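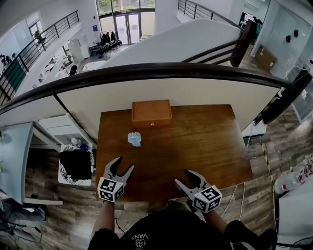
Figure 3. View from the head camera at the table station. Each of the two hand-held grippers carries a marker cube; the box stands at the back of the table.

4.2 Handling of the Skeltow kit

The Skeltow kit is sold by Ondulska as a complete set for recording two-handed work without a robot arm. We bought one set and used it for all of the trials in this section. The earlier Munwood grippers (Section 4.1) were tested on the same task, a wooden box with a flat lid that the operator had to open and close again.

Setup followed the printed guide. The first calibration took 28 minutes and later ones took 13. Most of that time went into the marker cubes, which have to be registered one at a time. Ondulska has said that a joint procedure is planned for April, but we did not have access to it.

We recorded 340 trials with the kit. A trial was thrown out if either cube was lost from the head view for more than 50 consecutive frames. Losses were most common when the operator turned a wrist inward to reach the metal fitting on the front of the box. Fuchs reports the same problem with a different cube size, so we do not think it is specific to this product.

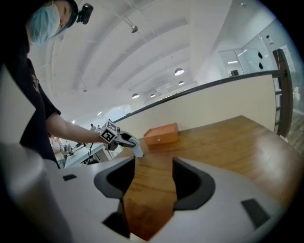
Figure 4. View from the right gripper. The other gripper is next to the box, with its marker cube in view.

The gripper cameras have a very wide view. Straight table edges come out strongly curved, and the supplied lens model has to be applied before any distances are measured. On the other hand, the opposite gripper often stays in view during close work - this gave us a second estimate of its position in trials where the head view was poor.

Operators had few complaints about the fingers. Two of them found the body bulky when both hands were working near the box, and Hannelore Nolte, who ran the longest sessions, asked for a shorter housing. We passed this on to Ondulska with our other notes on 25/01/2024.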